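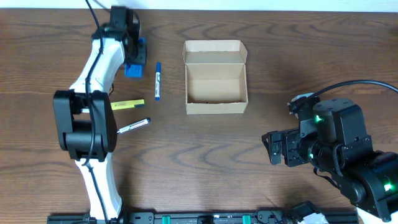

Markers and an open cardboard box on a wood tabletop.

I want to make a case for the boring semester abroad. I know, I know. I spent mine in Telness, a town that most of my friends back home couldn't find on a map even after I'd sent them the map, and when I came back everybody wanted to hear about the weekend trips. Where did you go? How many countries? I had to say one, mostly. I took the train to Lodumstead a few times because it has a decent bookstore and a place that does real bagels (okay, nearly real). Otherwise I stayed put, and I think more students should.

Some background, so you know I'm not just being difficult. My roommate had her whole term planned before we landed. She had a spreadsheet, color coded, with a different city for every weekend from the second week on, and she'd already spent $2,000 on flights. I was jealous! I'd budgeted for groceries and a winter coat. By midterms she was writing papers on airport floors and she couldn't have told you the name of the street behind ours. She had a great time and I'm not going to pretend she didn't. But she could have had that same great time without enrolling anywhere, and probably for less money.

The thing about staying is that it's dull for a while, and the dull part is where you learn something. My first Sunday in Telness I found out that every grocery store was closed, and I had crackers for dinner. By the third Sunday I knew that the Donati bakery opened its side door for an hour in the morning, and that you had to bring your own bag, and that you did not, under any circumstances, ask for the rolls to be sliced. I got yelled at for that. Getting yelled at in a language you only half speak is worth more than a whole chapter on the subjunctive, let me tell you.

Then there's the language itself. Our program handbook made a big deal about immersion, and then it put all of us in the same dorm, in the same classes, with the same group chat going off at 2 a.m. You can live like that for a whole semester and order every coffee in English. I did it for the first 6 weeks. What finally got me out was joining Woveck, a secondhand clothes swap that met in a school gym on weeknights. I'm not a joiner, and I went for a coat (see above, budget). But folding sweaters next to people for two hours is a very easy way to talk, because you always have the sweater to fall back on. I learned the words for zipper, moth hole and "that looks terrible on you" in one evening.

Now, the other side. People will say you're only 20 once and flights are cheap, so when else are you going to see all these places? Fair enough. If you've never been out of the country before and you don't know when you'll get another shot, go see the thing you've always wanted to see. I'd never tell somebody to skip that. I'd tell them to pick one or two and leave the rest of the weekends blank, and to sit through the blank ones even when the group chat is full of beach photos.

I do put some of this on the colleges. Ours sold the program with a brochure that listed 3 other capitals "within easy reach," and Telness got a single paragraph. Of course everyone left on Fridays! They'd been told that was the point. Schools could schedule a Friday class now and then, or give credit for a local job or club, or at least stop advertising the airport. I wrote that on my evaluation form in June and got back a very polite email thanking me for my feedback.

My roommate and I still argue about this, by the way. She says I wasted half of my term standing in line for bread, and I say she owes me for all the rent she paid on a room she never slept in, which makes no sense, but we've been at it long enough that it doesn't have to. She's going back to Telness next summer to see the parts she missed. I've given her the hours for the bakery's side door and told her to leave the rolls alone.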